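Shared Kitchen Dishes FAQ

Last updated Sep 14, 2023

Same questions keep coming in so they're all on one page now. Covers the everyday dishes, the color sets, stacking and what to do when something breaks. Ovens and the walk-in have their own page.

Which dishes can I use?

Anything on the open shelves. The closed cabinet by the door is for booked events, please leave it alone unless you have the booking slip.

Why are there different colors?

Bought at different times, mostly. Orange came first, teal-green was added in July when we opened the second dining room, white bowls are spares that go with everything. No color is assigned to any person or group. Use what you like.

Do I have to match them?

For your own lunch, no. For a booked dinner, try. White bowl on a green plate is fine and looks nice. Orange and green on the same place setting - people have opinions. Ask whoever booked.

How do I stack things for the shelf?

Bowls on the plates of the same color. Wide plate at the bottom, bowl sitting on top, middle of the plate. Do it on the counter first and then lift the whole thing with two hands, one each side, under the plate rim. Don't carry by the bowl. The teal ones have a wide rim so they are easy to get fingers under.

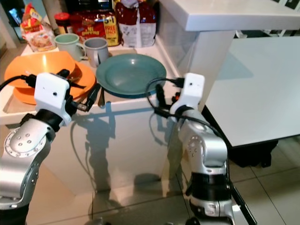 Max stack is 8 plates. Bowls no more than 5 high, they start to lean after that and then they jam together. If you get two jammed, don't bang them on the sink. Cold water in the top one, warm water around the bottom one, wait a bit, twist.

Where does the silverware go?

In the drawer under the counter, handles toward you. Check between the dishes before you stack, forks and spoons get left in there all the time and they scratch the glaze.

Can the dishes go in the dishwasher?

Yes, all colors. Top rack for bowls, bottom for plates. Tablets are in the Prellex tub under the sink, one per load is plenty.

Microwave?

Bowls yes. Plates yes if they fit, the big orange ones don't turn properly in the small microwave so use the other one. Nothing with a chip in it.

Oven?

No. We lost 2 plates that way. Use the metal trays.

How do I set up for a tasting or a soup night?

One plate, one bowl on it, per seat. Put the plate down first, near the edge of the table but not hanging over, then the bowl. It doesn't have to be dead center, leave a little more room at the front if you're serving bread so it has somewhere to sit. Spoon goes on the right, on the table, not in the bowl.

Wipe the rims before people sit. Fingerprints show up a lot on the darker plates under the overhead lights.

How many people can you cover?

With everything pulled out we can seat 300, but that includes the event cabinet and a rental top-up from Graltura, so you need to tell us well ahead. For the open shelves only, just come and look at what's clean that day. 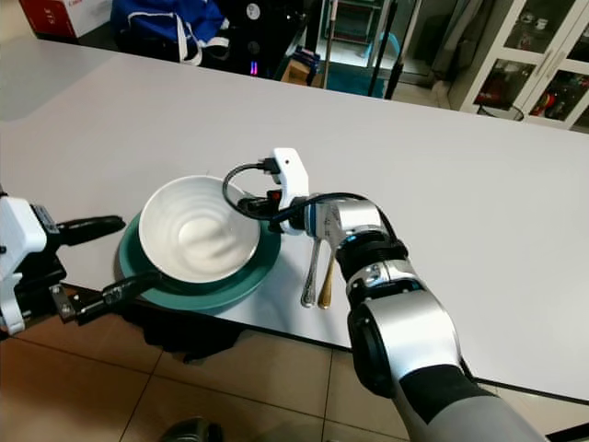 Bowls for soup night should be filled in the kitchen and carried out on trays, not ladled at the table. We tried it the other way and the tablecloths suffered. If your menu has two courses in bowls, collect the first round and put fresh ones on the same plates, saves a lot of washing up.

Something chipped, what now?

Don't put it back. Box marked CHIPS on the floor next to the recycling. Write it on the sheet if you remember the color. No charge for one-off accidents.

Can I take dishes to another room?

Yes, Wander and MacLeish rooms are both fine. Bring them back the same day, rinsed. Outside on the grass, no, use the plastic set.

Can I donate dishes?

Kind of you but ask first. We're short on shelf space and odd shapes don't stack. Plain round bowls that sit on our plates are teh most useful. Mugs - please no more mugs.

I can't find any clean bowls

Check the dishwasher, then the drying rack, then the sinks in both rooms. If it's just finished a load, let it cool with the door open and unload the bottom rack first so the top doesnt drip on it.

Who do I ask about all this?

Alistair Jardine for event bookings and the cabinet key. Anything else, leave a note on the whiteboard, it gets read most mornings.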